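Ekdale Simulation Notes, October
Cell upkeep: the Inen sink cell

The Inen cell went back into the Jastar queue this month after a rebuild of its sink geometry, its reset routine and its camera mounts. This item records what was changed, what was left alone and what to check before submitting a job to it. Users who only replay stored episodes need the section on cameras and can skip the rest.

Background

Inen is the simulated kitchen cell used for pick and place work in and next to a double-basin sink. It was built from the Vergara kitchen package, which supplies the cabinets, counter, sink, faucet and most of the loose objects. Ekdale added the arm, the gripper and the two fixed cameras, one facing the sink from the front and one looking down its length.

The cell had been showing two faults. Small objects placed in a basin would sometimes drift toward a corner with no contact from the gripper. Less often, an object would sink a short way into the basin floor and then be thrown upward when the solver separated the two bodies. Either fault spoils an episode, and neither was being caught by the reset check, which tested only that every object was present somewhere in the cell.

Basin collision geometry

The drift came from the collision shape of the sink. The visual mesh has a flat floor and rounded corners. The collision mesh had been produced automatically at import and was made of convex pieces, some of which met the floor at a slight angle. An object resting across a seam between two pieces had contact points at different heights and crept downhill.

The automatic shape has been discarded. Each basin is now built by hand from one flat floor piece, four wall pieces and separate corner pieces that start above the floor. The divider is its own body. The drain strainer has a thin disk as its collision shape, and its perforations are visual only.
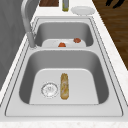
Long objects are the hardest test of a basin floor, as they touch it over a greater length and will rock on any seam. The old check used a small cube and missed this. The roll lying lengthwise beside the strainer in the near basin is now part of the standard floor test, with the small pieces in the far basin checked in the same pass. The test lets everything settle, holds for a fixed period with the arm parked, and compares each pose at the start and end of the hold. Any movement above the limit in the cell file fails the test and prints the object name, the basin and the distance moved.

Do not run the floor test with the object sleep setting turned on. A sleeping body reports no motion whatever is under it, and the test will pass on a bad floor. The test script now turns sleep off when it starts and restores the earlier value when it exits. If the script is stopped by hand the value is not restored. Reload the cell in that case.

Contact settings

The sinking fault had a different source. Several of the Vergara food objects came in with very low mass, and the contact stiffness of the sink had been raised at some point to suit a heavier set of dishes. Light bodies on a stiff surface produced large corrections whenever they overlapped it.

Stiffness has been returned to the package default. Mass is now computed from volume and a density entry in the object file, with a floor value below which it cannot go. Anyone who has hard-coded a mass in a private object file should remove it, or the computed value will be ignored without a warning.

Friction was left as it was. There was a request to raise it on the basin walls so that dropped objects stop sooner. This was tried and withdrawn. Objects began to hang partway up the curved section of the wall, and the gripper could not reach them without touching the rim.

Reset routine

The reset used to place each object at a random point inside a box drawn around its target area. For the basins this box was slightly larger than the flat part of the floor, and an object could be created with one side inside a wall. The new routine does the following:

Parks the arm and opens the gripper.
Removes all loose objects from the cell.
Places dishes first and waits for them to settle.
Places food and small tools, using the settled pose of the dish where an object belongs on one.
Tests every new object for overlap before physics is resumed.
Draws again if there is overlap, up to the retry limit.
Writes the final settled poses to the episode header.

The order matters for plates. Under the old routine a plate and the food on it were created at the same moment, and the food could end up under the plate. Poses written to the header are settled poses. The old headers held the requested poses, so the two must not be mixed in one training set without converting the older files. A converter is in the Inen tools folder.

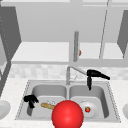 The retry limit is set to 100 draws per object. Reaching it nearly always means that the object list is too crowded for one basin. The routine then stops and names the object it could not place. It no longer carries on with that object missing, which was the old behavior and the reason some stored episodes have fewer objects than their task file calls for.

Brushes and other long-handled tools use a capsule for the handle and a box for the head. The overlap test runs on both. If you add a tool of your own, give it at least these two shapes. A single box around the whole tool will reject many poses that are in fact clear, and will use up the retries.

Cabinet doors are not part of the reset. They stay at whatever angle the cell file gives them. Task files that need a door at another angle should set it before the reset is called, so that the door body is in place when the parked arm is checked for clearance.

Gripper clearance

The faucet had no collision shape at all in the earlier cell. Plans that ran the fingers through the spout were accepted and executed. It now has capsules along the body and spout and a small box for the lever. Some stored plans will be refused as a result. The refusal is correct and the plans should be made again.

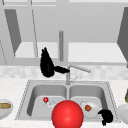

Page last changed: October, 4:20 p.m.

Approach height over the sink has been raised to clear the spout on moves between the left and right basins. The path now goes up, across and down in three segments. It is slower than the old direct path. Jobs with a tight step limit may need a longer one, and the step limit in the default task file has been adjusted to match.

Clearance is checked against the collision shapes and takes no account of the visual meshes. In the front view a finger can look as if it is touching the faucet when there is a gap in depth between them. Use the contact log to decide whether there was a touch. The log lists body pairs by name, so a finger contact with the spout and a finger contact with the lever appear as separate entries.

The gripper model itself was not changed. Its finger pads still use the soft contact entry from the earlier cell, and closing force is unchanged. Users comparing grasp results before and after the rebuild should keep in mind that object mass has changed even though the gripper has not.

Cameras

Both fixed cameras are now attached to the world body. The end camera had been attached to the counter, and any edit to the counter height moved the view with it. Its pose is unchanged in world terms and existing crops remain valid.

The end camera does not show the whole cell. The faucet neck leaves the image at the top, and objects at the far end of the counter can be partly lost. Success checks must be made from object poses. One older task file was scoring a bottle by whether its pixels were present, and that file has been withdrawn. 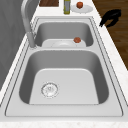
End camera view: near basin clear, plate and food in the far basin, gripper at upper right.

Parking the arm away from the basins before saving a reference image is good practice for anyone checking camera alignment. Compare the sink rim lines first, then the line where the right-hand counter strip meets the floor. The rim alone will not show a small roll error very well.

Acceptance run

The rebuilt cell was run through 432 resets with the floor test applied after each. Two failed. Both were traced to the same private object file with a hard-coded mass, described under contact settings. With that entry removed the same seeds passed.

Before submitting to Jastar

Pull the current cell file and confirm that the version line in it matches the one in your task file. Run one reset and one floor test locally. Open the episode header and confirm that every object in the task file has a settled pose. Check the contact log for entries between objects and the faucet at step zero, where there should be none.

Jobs built on the old cell file will be held by Jastar and marked as out of date. They are not deleted. Update the version line and release them from the queue page.

Still open: the shelf above the backsplash uses the automatic collision shape from import and has not been rebuilt. Light objects set on it may creep in the same way they did in the basins. Tasks that use the shelf should stay on hold until its collision shape has been replaced.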